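I'd been in Jamie Parsons' workroom for all of two minutes before I was offered a go at folding trousers. With robot arms, mind you. I said I'd watch first.

Jamie runs the teaching side of Girka, a small project that gets a pair of arms to handle laundry by having a person do it through them, over and over. You hold two handles, the arms copy you, and everything gets recorded for the software to learn from later.

"People reckon the programming must be the hard bit," Jamie told me. "For me it's the waistbands!"

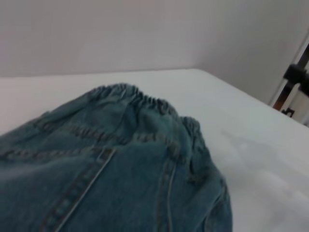 *Gathered elastic and a white tabletop, from the wrist camera.*

I asked what was so bad about a bit of elastic (I own plenty of trackies and we get along fine). Jamie laughed at me.

"It springs. You let go and it's somewhere else, and from the wrist view all you've got is a big blurry hill of denim. So I teach people to slow right down there. Pinch, wait, then lift. If you rush it, the model learns to rush it."

The team has 292 recordings of trousers so far, and Jamie has binned plenty of others. What gets one binned? Hesitating is fine, apparently, and so is a fumble if you recover from it. Fiddling isn't.

"I had this habit of patting everything at the end, like my nan. Eight goes in, I watched them back and there I was, patting away every single time. We had to chuck the lot."

My favourite part was watching both grippers work one pair of jeans, one leg brought over the other, a black finger at the waistband end and another at the hems. It's slow, and I found myself holding my breath like it was the footy.

"Everyone does that," said Jamie. "You can't feel the cloth through the handles, so your eyes do all the work. I'm knackered after about five."
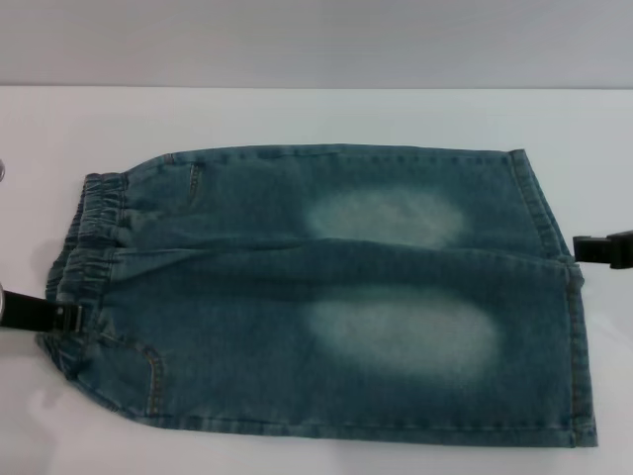
## So, did I have a go?

I did, and I was dreadful. I squeezed the left handle when I meant the right, and Jamie very kindly said my recording would be kept "somewhere safe". They're moving on to shirts in January, buttons and all, and I've been invited back to have another crack.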